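Ratree Thongsuk
@ratree_cells

1/
Monthly service on the block cell at Mudholm this morning. A few people asked what I do to keep it lined up, so I'm writing it down as a thread. It's one arm over one wooden board on a perforated table. The job is called Jostine, after the routine that runs it.

2/
Start with the job sheet from last time. Mine said the touch-off at the back of the board was high and the front was fine. I wrote that in June and then left it, because the parts were still getting placed. Today was the day to deal with it.

3/
Before touching anything I save the running program and the frame data to the shop drive. Two copies, one under the job number, 2299, and one in my own folder. I have lost a frame once by editing it live and I'm not doing that again.

4/
Lockout next. Power off at the cabinet, lock on, tag on, try the start button to be sure it's dead. Arm parked up and back first so I can get my head over the board. If you park it low you spend the whole morning reaching around it.

5/
Clean the table. The holes fill up with dust and bits of wood. A brush just moves it around. I use the shop vac with the narrow nozzle, then a dry cloth on the top. Don't spray anything on the table with the board still in place, it gets underneath and stays there.

6/
Then the board. Ours is pale planks joined edge to edge. Wood moves with the weather, so this is where most of my height error comes from. Straightedge along the grain, straightedge across the grain, feeler gauge under it wherever I can see light.

7/
I found a low spot near one of the joints, under the thickness of my thinnest gauge. Not worth sanding. I marked it on the sheet with a little sketch so whoever does the next one knows to look in the same place.

8/
Mounting bolts. Back them all off, clean the threads, then bring them down a bit at a time, going corner to corner. Snug only. If you crank one corner down hard the board bows and your touch-off will tell you about it an hour later. I think that's what happened in June, and I think it was me.

9/
The tool end. Wipe the collar down, check every fastener on it by hand, then with the key. One was a little loose today, maybe an eighth of a turn. I put a paint dot on it so I can see if it moves again before next month.

10/
Wipe the tool tip too. Ours has a rounded lower end and it picks up a film from the blocks. Any film changes your touch-off height. Dry cloth first, then a cloth with a little alcohol, then leave it a minute.

11/
Check the lever on the side of the collar while you're there. It sticks out and down, so it's the part that hits things first if someone stacks blocks too close to the tool. I ran a finger along it for fresh nicks and found none.

12/
Lock off, power on, home it, let it run through the warm-up at low speed with nothing on the board. I give it 13 minutes. The Turkik manual gives a range and I go by the kitchen timer stuck to the cabinet. A cold arm and a warm arm don't land in the same place.

13/
Now the touch-off. Slow jog only, one hand on the enable switch. Bring the tip down until it's just off the wood and stop. Look at it from the side with your eye down at board height. The shadow helps. When the tip and its shadow are nearly meeting, switch to the smallest step and go one click at a time. 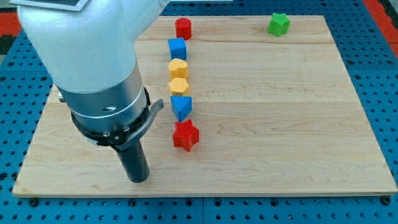 14/
I leave blocks on the board for this part, in a line running front to back, starting with the red cylinder at the back and ending with the red star. It gives me something to check the jog direction against. If I jog along the table and the tool doesn't track alongside the line, the frame is turned.

15/
The green star stays out on its own, over to the right of the line. It's my far reach check. Once the height is good near the arm I go over there and do the same slow approach. If the near side is right and the far side is off, the board isn't level to the arm.

16/
Paper test for height. One slip of printer paper under the tip, step down, tug the paper, step down, tug again. When it drags but doesn't tear, save the point. Same paper every time. I keep a pad of it in the drawer, because receipt paper is thinner and someone always grabs receipt paper.

17/
Order of points: near left, near right, back right, back left, then near left again. The last one has to match the first one. If it doesn't, something moved while you were working and the points in between are no good. Throw them out and start over.

18/
First round today, it didn't match. Not by a lot, but outside what I allow. Went back to the bolts and the front left one was still turning under light pressure. I hadn't finished snugging it. My mistake. Tightened it and took all the points again.

19/
Second round matched. The back of the board came out lower than the old saved frame said, which fits the note from June. So the old frame was built on a bowed board and the new one isn't. I saved it under a new name and did not overwrite the old one.

20/
Dry run next. Whole routine, reduced speed, with the approach height raised so the tool passes over everything and touches nothing. I stand where I can see both the tool and the pendant. You're watching for the wrist getting close to a block on its way to a different block.

21/
The tall part is the one to watch. The cylinder stands upright and it's at the back, so the arm wants to swing over it on the way home. I added a waypoint for that last year. If you rebuild the frame, check that waypoint by itself. It was saved in the old frame and it won't follow along unless you tell it to.

22/
Then bring the approach height back down to normal and run it for real, one block at a time, stopping in between. The cube is easy. The pentagon is fine. The heart-shaped one is the fussy one for us, since the top face isn't the same all the way around and an angle error shows up there first.

23/
Stars I check by eye for rotation. Set one down, run the pick and place, look at which way the points face compared to where they started. If it comes back turned, it's nearly always the tool angle and hardly ever the pick position.

24/
Today the heart-shaped block came back slightly turned. Corrected the tool angle by a hair, ran it again, came back straight. Ran it again to be sure. Wrote both values on the sheet, old and new.

25/
After that, full speed, no stops, 69 cycles. That's just what fits between the end of service and lunch here, there's no science in it. I sit next to it with the sheet and write down every stop, including ones that clear on their own. No stops today.

26/
Touch off one more time after the long run. People skip this. The arm is properly warm by then and you want to know how far the height has drifted from the first set. Mine had moved less than one small step. I left it alone.

27/
Recheck the paint dot on the collar fastener. Hadn't moved. Recheck the mounting bolts, same thing, key on each, light pressure. Also look along the front edge of the board for any gap that wasn't there in the morning.

28/
Things I keep in the drawer for this job: straightedge, feeler gauges, keys for the collar and the bolts, paint pen, the pad of paper, alcohol, cloths, spare bolts. The keys are on a ring with a Hennessy tag so they don't wander over to the other cell.

29/
Somebody asked why we don't switch to a metal plate. We might. Wood is kind to the blocks and kind to the tool if you come down too far, and it's cheap to replace. The price is that you have to do this every month. In a damp month I'd do it more often.

30/
Someone else asked if you can just shift the height in the program when it drifts. You can, for a shift or so. It fixes one spot and leaves the tilt in. Then the next person shifts it for a different spot, and after a few weeks no one knows what the real number was.

31/
What's still open on my sheet: the low spot by the joint, watch it. The waypoint over the cylinder, move it into the new frame properly so it stops being a special case. New cloths. Order more of the bolts, the threads on one of the spares are chewed up.

32/
Backup again at the end, same as at the start, with the new frame in it. Sheet goes in the sleeve on the cabinet door. I'll add to this thread after the next one if the low spot has changed.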